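Verkau Nellow Personal Safety Alarm – product page and our take

Category: Personal and home security
Stock code: 955
Availability: Molldale store and online
Warranty: 5 years on the unit, none on the battery

The Nellow is a clip-on personal alarm with a pull pin, a small white light and a button that sends your location to up to five contacts. Verkau sells it to shift workers, students and people who live on their own. We stock it because customers kept asking for it, and it's a decent unit. We'd still like you to read the rest of this page before you put one in the cart, as the box makes some claims we wouldn't.

What the box says

"Stops an attacker in seconds." We asked Verkau's distributor what that was based on and were sent a brochure with the same sentence in it. A loud noise may draw attention and may put someone off. Whether it does depends on who's within earshot and whether they bother to look out the window, and anyone who has lived near a car park knows how often people ignore an alarm.

"Connects you to help." It connects you to the five people you nominated. It doesn't call triple zero and it isn't monitored by anybody. If your contacts are asleep with their phones on silent, the message waits until breakfast. In an emergency, ring 000 first if you can.

"Police recommended." There's no force, station or officer named anywhere on the packaging or in the manual. We've put a sticker over that line on our display stock.

What you get

Alarm unit with pull pin and wrist cord
Belt and bag clip
USB charging lead (no wall plug)
Printed quick-start card
One year of the Nellow app, after which location messages need a paid plan

That last item is in small type on the underside of the box. The siren and light keep working without the app, so if those are all you want, ignore the plan and don't hand over your card details at set-up. The app asks for them anyway. Press Skip, bottom left.

Our bench and street checks

Umut Özkan from our Molldale workshop ran the siren on three units. All three were loud enough to be unpleasant across the shop. He then had one set off inside a zipped backpack under a winter coat, and from the far side of the loading dock it sounded like somebody's phone. Clip it on the outside.

Location messages were patchier. Anisa Jugah carried one home on the train and tried it at 6 pm from four spots. Out in the open the pin on the map was good. From the underground platform nothing went out until she was back up the stairs, and from inside the shopping centre it put her across the road at the tyre place. If police are working from that pin, they'd be searching the wrong side of a four-lane road.

Battery life is given as 87 days on standby. We haven't had ours that long and won't repeat the figure as our own. With the app connected and location switched on, our demo unit needed charging well before the end of a month.

Living with it

The best spot for it at night is wherever your hand lands in the dark. Bedside table, bedhead hook, whatever suits. Keep the cord clear of the bedding, as the pin comes out with a fairly light tug and the siren is dreadful at close range. Wipe the casing with a dry tissue, and leave solvents and spray cleaners alone – the grille over the speaker is only glued on.
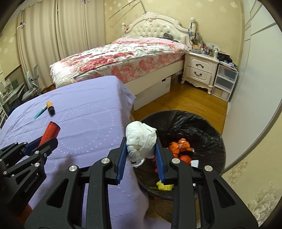 How it compares

We also carry the Belay, which is older, heavier and has no app at all. It has a pin, a siren and a replaceable battery you can buy at the supermarket. For a teenager walking home from netball or a nurse coming off a late shift, we reckon it does most of what the Nellow does for a good deal less money. It has no light and the clip is a bit ordinary.

Choose the Nellow if you have contacts who'll answer and you'd use the location button. Choose the Belay if you want noise and nothing to charge.

Neither one is a substitute for a monitored medical alarm. If you're buying for a parent who has falls, talk to us about something else.

Customer comments

"Used it once, walking to my car after close. A bloke had been following me down the ramp and he took off when it went. Maybe he'd have gone anyway, I don't know. I gave the police a statement and they were more interested in the centre's cameras." – Ea Þrastardóttir

"Works. Set off by my toddler twice so far. The app nags." – Pantelis Theodorakopoulos

"I'd bought it on the strength of the police line on the box and felt a bit had when I rang our local station and they'd never heard of it. Shop offered me a refund without a fuss and I kept it in the end for the light." – Cempaka Wuisan

Questions we get at the counter

Is it legal to carry? It's a noise maker with no spray or blade, and we aren't aware of any Australian state that treats a plain siren as a weapon. Check with your own state's police if you're unsure, and check airline rules before you fly with it.

Can the recording be used in court? There isn't a recording. A few online listings say there is. The Nellow has no microphone, and the app stores only the time and place of each alert. Verkau's terms say those are deleted after 309 days. We can't tell you what weight anyone would give them.

Can I turn the siren off quickly? Yes, by pushing the pin back in. So can anyone else who gets hold of it.

Returns

Bring it back or post it to the Molldale store in any condition short of drowned, with proof of purchase. Faulty units are covered under Australian Consumer Law whatever the card in the box says. App subscriptions are between you and Verkau, and you'll need to cancel those yourself through the account page.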